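Moving the blog, week 3, still not done

OK so quick update before I have to run. Yes the site was down most of Friday. Sorry. No I did not lose your comments, or I don't think so, see further down.

Short version for anyone just arriving: I'm moving this blog off Piltska, where it has lived since I started it, and onto a little self-hosted setup running Drinano. Piltska raised the price again in October and also took away the export button on the cheap plan. Put it back after people yelled, but by then I was already annoyed and had the new thing half built.

The export gave me 272 posts. One huge file. Drafts mixed in with published stuff, so if you saw a post called "soup???" in your reader at 6 am, please ignore it. It was never meant to see daylight.

Biggest headache so far is links. Old addresses had the month in them, new ones don't. Which means every time I linked to my own posts (constantly, I'm very vain) it goes nowhere. Wrote a redirect list by hand the first night. Stupid. Gorazd Shehu emailed me a much shorter rule that does the lot in a single line, and I felt like an idiot but a grateful one. Thank you Gorazd.

Then images. The import put them all in one folder and renamed the duplicates.
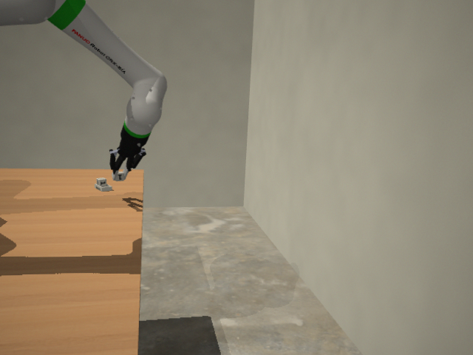 Do you need to change anything in your feed reader? The old feed address should forward until the end of the year, but please swap it for the new one in the sidebar when you get a minute.

Comments. Right. The comments came over as a separate file and 64 of them didn't match up to any post. I've read through most of those and I can usually tell where they belong, someone arguing about bread flour is clearly under the bread flour post. A few are just "agreed!" and I have no clue. Agreed with what. Those might end up homeless, sorry.

Fonts: I picked Hulton for the headings and Güneş for the body. Güneş looks lovely and warm but the italics are a bit much at small sizes, so I may go back to somthing plain. Opinions welcome. My sister says the headings look like a dentist's office. She is allowed one opinion per redesign and that was it.

Captions are working again too, by the way. They'd been showing up above the pictures for some reason, one missing line in the template, took me an entire evening to find it.

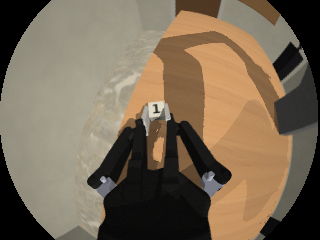

Number 1, held up over the table.

Still to do: search (broken, finds only posts with the letter Q as far as I can tell), the archive page, the contact form. The form sort of works but sends me everything 3 times, so if you wrote to me this week I have definately got it. Replies coming.

Also need to decide about tags. I had tags for "kitchen" and "Kitchen" and "kitchens". Why. Leaning towards scrapping the lot and starting over with a short list, maybe just whatever people really click on.

Backup is running as I type this. Going to let it finish, eat something, then cancel the Piltska account before it renews on me. If the site vanishes again tonight that's why, give it an hour and hit refresh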